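Stitch Along News: Fall Mending and Needlework Update

7 October 2020

The Wirkon sampler is moving again

The sampler has been sitting in its box since April, when we stopped meeting in person. Over the summer we talked about whether to finish it as planned or start something smaller that people could do at home. Most of the replies were in favor of finishing it, so that is what we are going to do. The difference is that it will now be stitched in separate blocks and joined at the end.

Each block is a piece of 14-count cotton fabric with the outline already basted in. You stitch inside the basting and leave the border plain. Please don't trim the edges, even if they fray a little. We need the extra fabric for the seams, and a few of the trial blocks came back too narrow to use. If fraying bothers you, run a zigzag stitch along the edge or fold a strip of masking tape over it while you work.

There are 40 blocks in all. The chart for each one is printed on a single page and comes in the envelope with the fabric, a needle and the floss. If you run out of floss, write to us before buying more. The reds in particular vary between dye lots, and we have put aside extra skeins from the same batch.

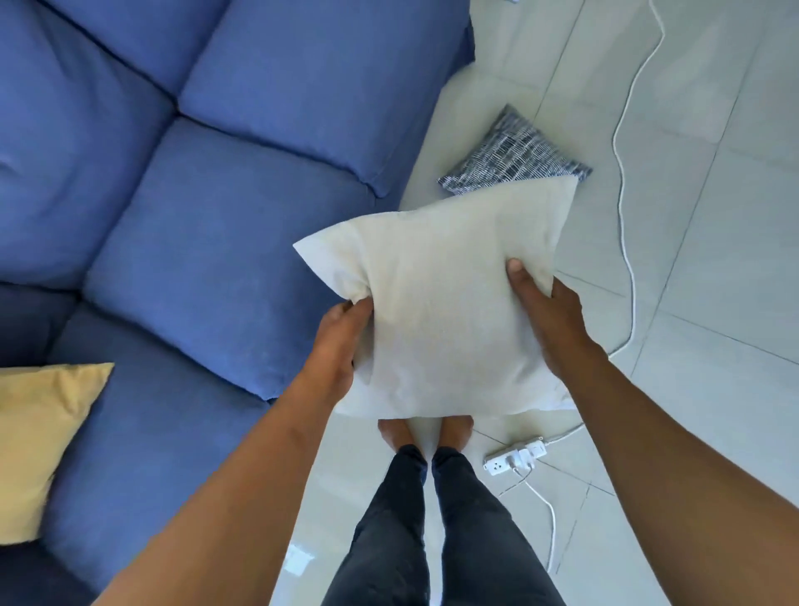 How to get a block

Packets are at the front counter at Rovgate Yarns. You don't need to go in; call when you are outside and they will put one on the table by the door. If you can't get to the store, reply to this newsletter with your mailing address and we will send one. Postage is covered.

Take one block at a time, please. When it comes back you are welcome to take another. Finished blocks can go through the mail slot at the store in the same envelope, with the slip filled out so that we know who stitched what. The names will be listed on the back panel. If you would like to be left off, check the box on the slip.

For people who have never cross stitched

About a third of the blocks are marked "easy" and use only full stitches in two or three colors. They are a good place to begin. The instruction sheet covers how to start without a knot, how to read the chart and how to finish a thread on the back.

A few points that come up often:

Use two strands of floss for the crosses and one strand for the outlines. The floss comes as six strands twisted together. Cut a length about as long as your forearm and pull the strands out one at a time, then put two back together.

Make all the top stitches slant the same way. It doesn't matter to us which direction you learned, but for this piece the top stitch should run from lower left to upper right so that the blocks match.

Let the needle hang now and then so the thread can untwist.

If you find a mistake of one stitch, leave it unless it throws off the rest of the row. If the whole motif has shifted, snip and pull out the stitches with the blunt end of the needle. Sharp points split the fabric threads.

Washing and pressing

We will wash everything together once the blocks are in, so there is no need to wash yours. Please don't iron it either. Keep coffee and hand cream away from it as best you can, and take it out of the hoop when you stop for the day. Hoop marks that sit for weeks are hard to get out.

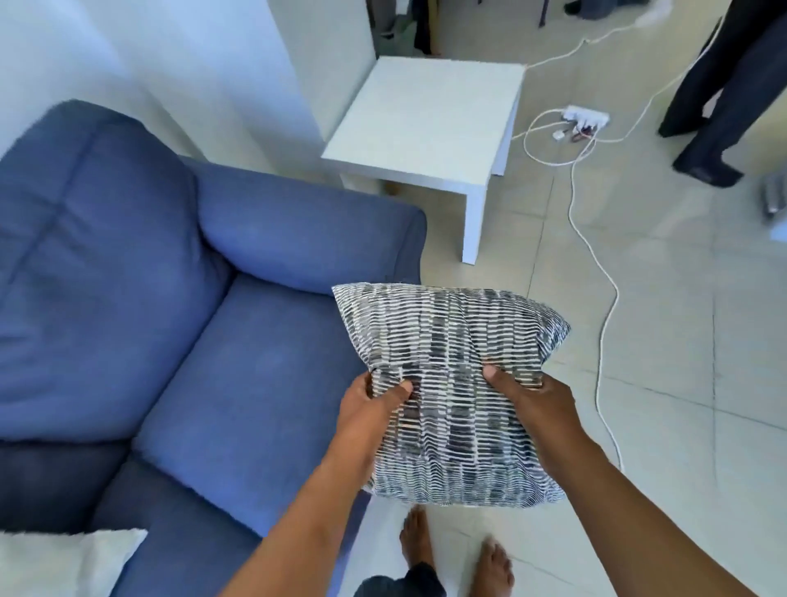
The blocks will be joined by machine and backed with plain cotton. We had thought about hand quilting the finished piece, but it will hang on a wall and doesn't need it. A hanging sleeve will go along the top.

Online stitching evenings

The Erirlow group has opened its Wednesday video call to our members. It starts at 7 p.m. and runs for two hours. You can come late, leave early or keep your camera off. Some people bring knitting or mending, and that is fine. The link is the same each week and will be sent to anyone who asks for it.

Thread swap

We still have 17 bags of donated floss to sort. Most of it is unlabeled, so it can't be used in the sampler, but it is good for practice and small projects. Bags can be picked up with your block at Rovgate while they last.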